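Chapter 4
Sorting: A Place for Every Block

I started teaching sorting with buttons, which was a mistake. Buttons roll, buttons vanish under radiators, and buttons come in so many shades of brown that you end up arguing with a four-year-old over what brown even means. These days I start with big toddler bricks, a shallow bin and a roll of painter's tape, and I've never gone back.

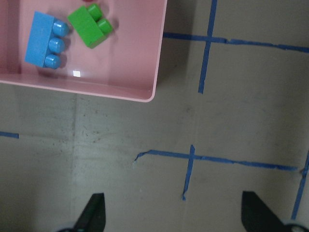
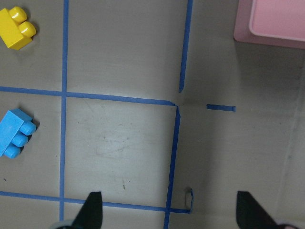 Chunky bricks, a pink bin, and blue tape on a gray surface.

I love how little you need for this! You can put a sorting lesson together out of things that are already in the closet, and you can take it apart again before lunch. By the end of this chapter you should be able to set up a sorting surface of your own, pick a first rule for it, and watch a child work without jumping in every few seconds (that last one took me years, and I still slip).

Let me back up a little and say what I mean by sorting, as people use the word pretty loosely. When I say sorting, I mean putting things into groups by a rule. The rule can be color. It can be size, or shape, or "goes in the kitchen," or "Grandma would like this one." What matters is that you could tell somebody else the rule and they could carry on with the job after you left the room. If they couldn't, you may have made some very nice piles, but we'll call that arranging, and it gets its own section in Chapter 6.

In Chapter 3 we spent a lot of time on matching, where a child finds two things that are the same. Sorting is a bigger jump than it looks. A child who matches is holding one thing and hunting for its twin. A child who sorts has to keep the rule in mind the whole time, through every brick, even when a really good one comes along that would look great on top of a tower. That's a lot to ask of anybody.

Picking your materials

Big bricks are my first choice for beginners. They're easy to grip, they don't roll far, and the colors are strong enough that nobody has to squint. A green brick is green. You can also sort them a second way, by the studs, once color gets old. I've had children go through an entire bin by color, tip it all back in, and then announce that now they were going to do it by bumps.

I'd keep the first batch small. My early lessons had way too much in them. I once carried in a tub of 723 assorted pieces (I know the number from the lid, where a very organized person had written it in marker) and dumped the lot on the table, quite pleased with myself. The children didn't sort a thing. They swam in it. Now I'll put out a handful of bricks to begin with and keep the tub on a high shelf.

For the bin, go shallow. With a deep bucket the child spends half the time digging, and all the rummaging makes a terrific noise. A low tray lets everything sit where it can be seen, so the choosing happens with the eyes first and the hands second. I also like a plain color on the inside, and I stay away from anything with cartoon animals printed on the bottom. You'd be amazed how long a person can look at a printed duck.

Laying out the tape

Painter's tape is my favorite school supply of all time. It goes down fast, comes up clean from most tables, and makes a line a small child will take completely seriously. Test a corner first if your table has an old finish on it. I lost a strip of varnish in the Pernau room that way and I still feel bad when I walk past it.

To make a grid, run your long strips first, then lay the short ones across. Tear the tape by hand if you like. The ends will come out ragged and the lines will wander a bit, and it makes no difference to the children. Small gaps at the corners are fine too. I used to measure everything with a yardstick, and my friend Tomás Doherty, who taught across the hall from me, could lay a whole table while I was still looking for my pencil. His grids leaned. His lessons went great.

Make the spaces bigger than you think you need. A brick should be able to sit inside its box at any old angle, on its side or upside down, without touching the line. If the spaces are tight, the children start parking the bricks like cars, and then parking becomes the game.

How many spaces? Start with 2. I mean it. One rule and two places to put things, say blue over in one space and everything else in the other. Add a third when the first two have become boring. The most I've ever used with beginners is 6, and that was a stretch for everyone, me included.

What to say (and when to hush)

Say the rule once, in as few words as you can. "Blues go in this box." Then put a brick down yourself, so they've seen it happen, and sit back.

Now comes the hard part. A child will pick up a yellow brick, hold it over the blue space, and look at you. Every bone in your body will want to say "Are you sure?" Try to keep quiet. If the brick goes down in the wrong place, leave it there for a while. Quite often it gets moved a minute later with no help from anyone, and the look on that child's face is worth all the tongue-biting.

If it doesn't get moved, ask about it. "Tell me about this one." I got a wonderful answer to that from a girl in my Evell group, who explained that the yellow was visiting. So we talked about visitors, and when visitors go home, and at the end of the morning the yellow went home. Was she sorting? I think so. She knew the rule perfectly well and had made herself an exception to it, and we'll look at exceptions again when we get to sets that overlap.

Words to know

Rule: the thing that decides which group an object goes in.
Group: all the objects that fit one rule.
Attribute: something you can notice about an object, such as its color or its size. Most objects have lots of them, and you only sort by one at a time for now.
Leftover: an object that doesn't fit any of your groups. Leftovers are useful, so please don't hide them in your pocket the way I used to.

Try it yourself

Before you do any of this with children, do it alone at your kitchen table. Empty out the junk drawer, lay down two or three strips of tape and sort what you've got by one rule. Write the rule on a scrap of paper and turn it over. Then ask someone in the house to look at your groups and guess it. When my neighbor tried mine she said "things you should throw away," and I'd been going for "metal."

Then change the rule and sort the same pile again. Keep your notes from both rounds, including whatever ended up as leftovers, and bring them with you to Section 4.1, where we'll use them to draw our first chart.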